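Wikgate sets out how it looks after its table-side arm cell

For release: January

Wikgate has put out the set-up and care notes for its simulated basket cell, the one its Minadell team uses to try out gripper settings before anyone touches a real machine. Free to download. No sign-up.

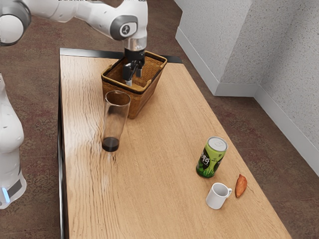

The basket cell as rendered, gripper lowered into the wicker basket.

The notes were written by Melahat Sönmez and Dean Sedgwick. Short, mostly checklists. Zero the wrist first, then the fingers, then check the reach to the far end of the table. Save the pose file before changing anything. More than 200 resets logged on this layout so far, and most of the faults came down to a stale finger offset.

"People fiddle with the grip force when its the offset thats wrong," said Sönmez. "Do the offset. Then see."

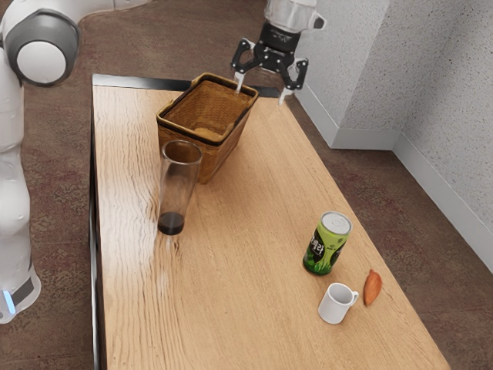

Finger opening gets its own page. Open wide, lower slowly, stop, read the joint values, write them down. If the 2 readings differ, reload the model and start agian. Full check takes 6 minutes.

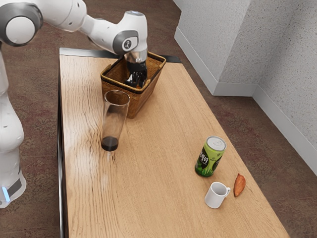
Clearance was the other big job in this update. Ehsan Kazmi redid the approach path so the fingers come down steeper. The tall glass stands right in front of the basket, so any drift towards the near side of the table gets flagged and the run is stopped. Old path files still load but should be re-saved.

Next update covers the base joint. Questions to Krystyna Olszewski, Wikgate press desk, ext 486.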